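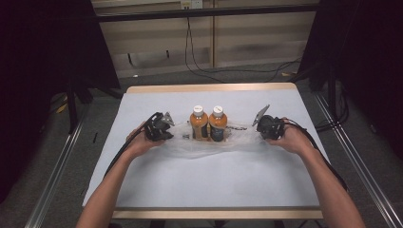

Week 9: Who gets to write the rules?

Okay, last time we left off with folk ball games that had no fixed field, no fixed team size and no clock. I promised we'd get to what happens when somebody finally writes things down, so let's do it.

Our main case is Gandik, the stick-and-ball game from the Mihăilă valley (please read the packet before section, it's short!). For a long time every village played its own version. In Woteo you could catch the ball with your hand. In Hulunon, two miles down the road, that got you sent off. People argued before every match and I think the arguing was half the fun.

Then came the first printed rulebook, and look at the numbers. The year it came out there were 445 registered players. Ten years later there were 1,364, and ten years after that 2,327. Pretty big growth for one valley! But I want you to be careful here. "Registered" is the word to underline. Plenty of people were playing before anyone kept a list, so some of that growth is just paperwork.

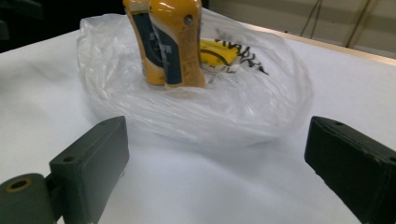
Green gripper fingers and a white surface.

Now the part students usually mix up on the midterm. Codifying a game (writing the rules) and governing a game (having a body that enforces them) are two separate steps. Gandik had a rulebook for six years before it had a league. During that gap, Hulunon mostly ignored the handling rule, and I kind of love them for it.

Things to think about for section:

Who loses out when one village's version becomes the official one?
Does a game need a governing body to survive, or just kids who want to play it?
What would you want to see besides registration figures?

Short papers are due in March, two pages, double spaced. Pick any game you grew up with. Yes, kickball counts.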